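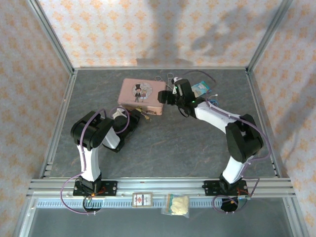
The two-arm cell with the pink tin box between the grippers.

Let the Students Pick the Boring Task

Every spring our department asks the student project groups to propose what their robots will do, and every spring the proposals come back too large. One group wants to cook a meal. Another wants to sort a whole recycling bin. I have read 30 of these proposals over the years, and the ones I remember fondly are the small ones. This year a group asked to work on a tin box with a cartoon bride and groom on the lid. I voted for it, and I want to argue that more student projects should look like it.

The case against is easy to state. A tin box does not impress anyone at an open house. Parents and deans like to see a robot do something they would pay for. The Shehu Cup, which most of our students enter in May, gives points for ambition, and a judge who has watched a team attempt a full place setting may not give much to a team that handles one box. Students know this. They are also thinking about jobs, and they believe a big title on a project page will help them.

I think they are wrong about what they learn from the big title. The team that tries to cook a meal spends most of the semester on the first step. In my experience they never reach the second. Their final report describes a system that was designed and never run from end to end, and the pages on results are thin. I can't blame them for it. They were allowed to choose a task with too many parts, and we signed the form.

A box is a real problem. It is rigid, its corners are rounded, and it can sit on the table at any angle. Two arms have to approach it without getting in each other's way. If one gripper pushes before the other is ready, the box slides. Students have to decide which arm moves first, how close is close enough, and what the program should do when the box is not where it was a minute ago. These are the same questions they would meet in the kitchen project, and with the box they meet them in the first week.

The small task also leaves time for the work that students like to skip. Our course requires a log of every attempt, good or bad. The Initz group, named for the software they wrote two years ago, logged 372 attempts at one simple pick before they changed anything else. Of those, 99 failed. They could tell you why for nearly every one, and the reasons were ordinary: a cable that pulled at the wrist, a table that had been bumped, a starting position typed in wrong. I would hire any of them on the strength of that log.

There is a question of money as well. A group here gets 800 dollars for the year. A large project spends it on parts in the first month and then waits for parts that are back-ordered. A group working with household objects can spend almost nothing on the objects and keep the rest for cables and fingers, which wear out.

Some colleagues say that small tasks make students timid. I take this seriously. There is a kind of project that is small because the group did not want to work, and it should be turned down. The way to tell the difference is to ask what the group will measure. A lazy proposal has no answer. A good one has a table already drawn up with the columns empty.

Others say we should leave the choice alone and let students fail. They will fail anyway. A robot arm that misses a box by the width of a finger gives a student plenty of failure, and the student can fix it and try again the same afternoon. Failing once, in the last week, in front of judges, teaches much less.

I would make two changes. First, the proposal form should ask for one object and one action, with anything further listed as an extension. Second, the Cup should give reliability as many points as ambition. The organizers at Iltetell Hall have said they are open to comments on the scoring until the rules are printed, and I have sent mine. Other advisers should send theirs, including the ones who disagree with me.

Posted Sun 21 March in Opinion

Related items
Shehu Cup: what the scoring sheet leaves out
How to keep an attempt log
Eltari Lab opens evening hours for project groups
Initz, two years later
Letters: should first-year students use the two-arm cells?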